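Galia packing room: progress report to the Mindbridge small grants fund
Prepared by Harpreet McIntyre, Femside
2022-09-15

You asked for something shorter than the July report, which I gather was used to prop open a window. I have done my best.

Spending. The grant was 2000 pounds. We have 218 left, most of it promised to Nwosu for the second delivery of crates. The invoice has been coming for some time and is clearly enjoying the journey.

Crates. All 31 are in, plain pine with slatted sides and bases. I had held out for plastic on grounds of washing. I lost, and must now report that the slats let air round the fruit and that the crates stack well. They also shed splinters, so we have bought sandpaper, which you will find under "sundries".

Grapes. Green ones remain the hard case. A bunch laid in the top corner of a crate holds its shape; a bunch dropped in the middle sheds berries, and these then travel. We now put grapes in last and pick up strays before the crate is moved. Small round fruit goes along the side walls, where it has less room to roll and form opinions.

Floor. The pale tiles were a good choice for finding things on. We are still packing at floor level, as the two benches in the original bid came in over budget. I would like to raise this again, and shall, at each meeting until one of us retires.

Still to do: labels for 28 crates, a written packing order, and somewhere to put the lids.

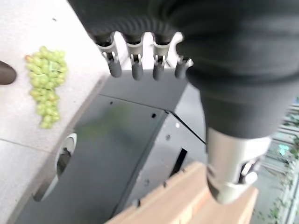
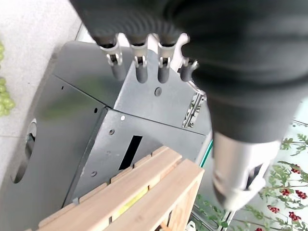
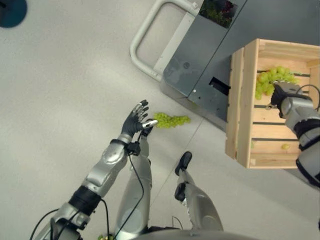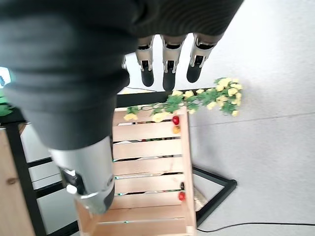
Packing room, Galia. The third picture shows green grapes at the crate; the fourth, small fruit along the crate's right-hand side.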